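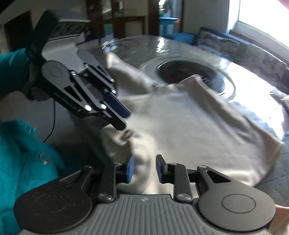
Open day at Stover, who went?

plainweave
Went to the open day at Stover in Clurkville and wanted to compare notes. I was in the 2 p.m. group. We got a short talk from Noel Padilla, then the cloth handling demo, then coffee and a look at the older machines in the back hall. The cloth part was what I came for. They had people folding garments with hand-held grippers, one in each hand, and the recordings go into training the arms later. Noel said they have 161 hours of folding so far and want a lot more before they trust it.

My group had 4 people in it, so there was plenty of time for questions. Anybody else there?

dkurtz79
I was in the morning group. Ours was packed and I saw maybe half of it. I'll be the one to say it, I drove 57 miles to see robots fold laundry and I saw people fold laundry. The listing said "automated garment handling." That is not what was shown.

plainweave
The listing also said "how we teach it," second paragraph. I agree the headline was a stretch.

Marnie_R
I liked that part better than the arms. You could see how hard it is. The pale garment they had on the glossy table would not stay flat, and when you only have two fingertips on each side you can't smooth it the way you would with your palm. I do alterations and I would not have guessed how much I use the heel of my hand.

They let us try after the demo. I got one sleeve in and lost the other one.

dkurtz79
Nobody offered us a try in the morning.

Marnie_R
You had to ask. The woman at the sign-in desk said so, but it was loud in there.

oldrelay
Question for those who went. Did they say why they use hand-held grippers and skip driving the arms by remote? We did remote driving at my last job (boxes, no cloth) and it was slow, but at least you knew the arm could physically do what you recorded. With a person holding the thing you can reach in ways the arm can't.

plainweave
Someone asked that. Noel's answer was speed. A person with the grippers gets through a shirt in a fraction of the time it takes on remote. He admitted they throw some recordings out for the reason you give. He didn't have a number for how many.

oldrelay
That's the number I would want.

tess_v
Did they run the arms at all? Thinking of going to the January one.

plainweave
Yes, at the end, towels only. It folded two, and dropped the third on the floor. They picked it up and ran it again and it was fine.

dkurtz79
Morning group got one towel. Took almost 79 seconds, I timed it. Rastell had a towel machine at their open house years ago that was a lot quicker.

Marnie_R
The Rastell one needs the towel fed in flat by a person, doesn't it? Different job.

dkurtz79
It folds towels. That's the job.

oldrelay
You're both right. If all you have is towels, buy the feeder. If it's a mixed basket the feeder is no use.

tess_v
Thanks all. Is parking OK? Last time I was out that way I ended up on the street.

Marnie_R
Use the lot on the Siliņa side, the front one fills up early. Go in the afternoon and ask at the desk about trying the grippers. Wear short sleeves, my cuffs kept getting in the way.

plainweave
Seconding the afternoon. Also the back hall closes at 4, so look at that first if you care about the old machines.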